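Ovden Night Ambulance Closure: Frequently Asked Questions

We live in the Ovden valley and we have read the whole transfer plan, including the appendix. The county's own FAQ is four cheerful paragraphs long. This one is longer and less cheerful. We update it when we get answers.

What is changing?

Starting in September, the Ovden ambulance station will have no crew between 9 p.m. and 6 a.m. Night calls will be covered from Potdale, on the other side of the ridge. The day crew stays, at least for now. "For now" is our wording. The plan says "subject to review" and gives no date for one.

Who is running the night service?

A contractor called Frimpong Medical Transport. They already do daytime transfers between the hospital and the nursing homes, and we have heard few complaints about that work. Driving a patient to a scheduled appointment is a different job from getting to a heart attack at 2 a.m., and we have asked what night emergency experience the company has. The reply listed vehicles.

How many calls are we talking about?

The plan counts 324 night calls from the valley last year. It calls this "low demand." Spread over a year, that is most nights. The same page leaves out calls where the crew arrived and the patient was not taken to the hospital. Falls often end that way, and somebody still had to come.

Will it take longer for help to arrive?

The plan says the average will stay "within the target range." The average is for the entire county, town streets included, and the town streets are close to the hospital. We asked for a figure for the valley alone and were told it isn't kept. We find that hard to believe, given that every call is logged with an address.

What about the Forkari alert button?

This is the part of the plan with the nice brochure. Forkari makes a button you wear on a cord or keep by the bed. Press it and you reach an operator, who then calls dispatch. The county presents it as something that makes up for the night closure. It may well get a call placed sooner if you can't reach a phone. It does nothing to bring the ambulance over the ridge any faster.

What does the button cost?

It is $88 a year after the first three months. The county says there will be help for people who can't pay. We have not seen a form, and the phone line for it sends you back to the main menu.

Will the button work in my house?

Test it before you trust it. Parts of the valley have weak signal, and the plan's coverage map colors in a hillside where most of us can't send a text. If you get one, press it at night from the room you sleep in and ask the operator to read your address back.

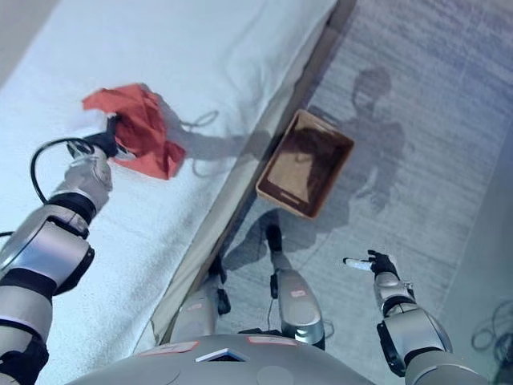 Potdale crews won't know our roads the way the Ovden crew does, and the plan's answer to that is a "visible marker" at the house. It doesn't say what kind. Our advice is to get your porch light working and your house number readable from the road first. A piece of red cloth, like the one bunched up on the white sheet, is easy to spot in daylight or in headlights, so tie one to the mailbox if your driveway is hard to find. Don't count on it on an unlit road in fog.

Didn't the county ask residents first?

It mailed a survey to 1,984 households. The survey asked if we would support "a modern, flexible response model." There was no question about closing anything at night. We would have ticked yes to modern and flexible too.

Should I drive someone to the hospital myself?

Call 911 and do what the dispatcher tells you. We have doubts about the plan, but the dispatchers are the same people as before and they are good – please don't skip the call because you expect a long wait.

Can the decision be reversed?

The contract has a clause that lets the county end it early. We have asked what would trigger that. The answer so far is "sustained underperformance," with no number attached.

What can I do?

If you have a night call, write down when you called and when the crew reached the door, and send us both times. Leave out medical details. Then write to the county and ask for the valley-only response times. They have had our request since spring.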